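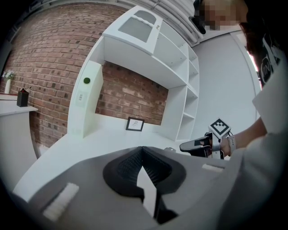 Annelies Kuster wrote in to ask why I keep posting about the Trernitz ferry trial when the verdict came down back in April, and whether there's anything left to follow. There is! Plenty, in fact, so I've put my answers to the usual emails on one page.

Isn't the case over?
No. The captain was convicted of negligence, but he has appealed, and the owners, Koller, still face a separate civil suit from the passengers' families.

How long is the sentence?
Four years, with 3 of them to be served before he can ask for release. I've seen longer numbers going around online — those come from what the prosecutor wanted.

Can I read the judgment myself?
Yes, at the clerk's office in Nornorero. It runs to over 1381 pages with the exhibits (I've read maybe a third, and my eyes hurt). Copies cost extra, so bring cash.

Is the hearing open to the public?
It is, but there are only 20 seats and families go in first. I got there at dawn last time and still stood in the hallway.

Where do donations go?
Straight to the families' page on Fundbridge. I don't handle any money, so please don't mail me checks.

When is the appeal?
The court says August 10, 2020. I'll post from the courthouse steps if my phone holds out.

Comments

marlo_t: Does the appeal stop the civil suit?

ferryreader: I think they run separately, the lawyer on the radio said so.

Dot: Thank you for the bit about the seats, we were going to drive up at noon.

Contact | © Trernitz Trial Notes | Back to top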